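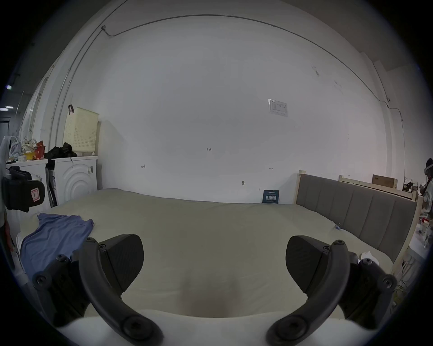
The bed at Tustwood, with its pale cream fitted sheet and gray upholstered headboard.

Hannelore Kuster has opinions about fitted sheets, and she was into the second of them before I had found a place to put my coffee.

"People buy for the length and the width and forget the depth!" she says. "Then the corner pops off at 4 in the morning and they blame the cotton."

Kuster fits out bedrooms for Tustwood, a small company that rents furnished apartments by the month. She has set up 57 of them, and she still talks about a freshly covered mattress the way other people talk about a new car. I love that about her. Within minutes I was rethinking every bed I have ever owned.

The sheets come from a mill called Jallura, and she settled on cream after a long spell of buying bright white. "White looked wonderful for a week," she says. "Cream is kinder. You put it next to a gray headboard and light wood and the whole room warms up, and I haven't even hung a picture yet."

She does like a bare wall, I should say. Plain white, nothing on it for the first few days, so she can see how the light moves before she decides anything. The gray conduit that runs in a long arc across the wall doesn't bother her in the least. "I could box it in, sure. But it's a nice line! I'd sooner spend the money on pillows."

The headboard is her favorite piece - upholstered, with vertical channel stitching, set between natural wood posts. She ordered it from Barroso after trying 5 others. "You want something you can lean on with a book. The channels are lovely to look at, and you vacuum them with the little brush. Top to bottom, never across."

I asked about the in-between stage, when there's a crumpled blue cloth on the bed, a cardboard box up on the wood and bottles crowded together on the white table. Does it make her twitchy?

"Oh, I enjoy that part," she says, laughing. "The bed is the biggest flat thing in the room, so of course everything lands on it. Clips, clothes, all of it. I just clear from the headboard down and keep going."

Her next project is blankets. She has been testing a wool one from Jilletti at home, and she got up twice while we talked to fetch it and then to fetch the other color. It weighs more than I expected, and she made me put my feet under it before I was allowed to leave.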